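Ticket: bidet seat, stain under the ring and a lid that drops
Product: Zavberg bidet seat
Status: open
Submitted by: Vonwood, upstairs bath

Hi again! Two things going on with this seat, so I'll put them in one ticket.

First, the stain. The water in the bowl has a yellowish-brown tint and there's a small yellow mark on the underside of the ring, over by the right edge. I've tried Bassi descaler twice and plain dish soap once – the mark is still there. 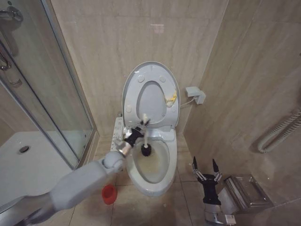

Bowl with the brush in it, lid and ring both up.

Second, the lid. It used to close slowly and now it falls the last bit with a real smack (the whole house hears it). I unplugged the seat at the wall outlet, waited 2 minutes, plugged it back in. Same smack. Pulled the seat off its plate, wiped the hinge pins, clicked it back on. Maybe a little better? 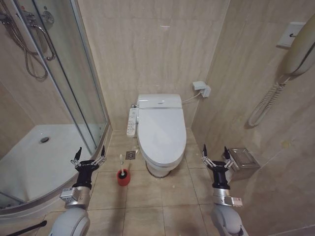

The Nandach help page says the hinge damper is a separate part, but the order form wants a model code and the sticker on mine has rubbed away. Can you look it up from the receipt? Also, is bleach okay on the ring, or will it turn the plastic yellow? I'm holding off until I hear from you – mornings before 9 are best if you want to call.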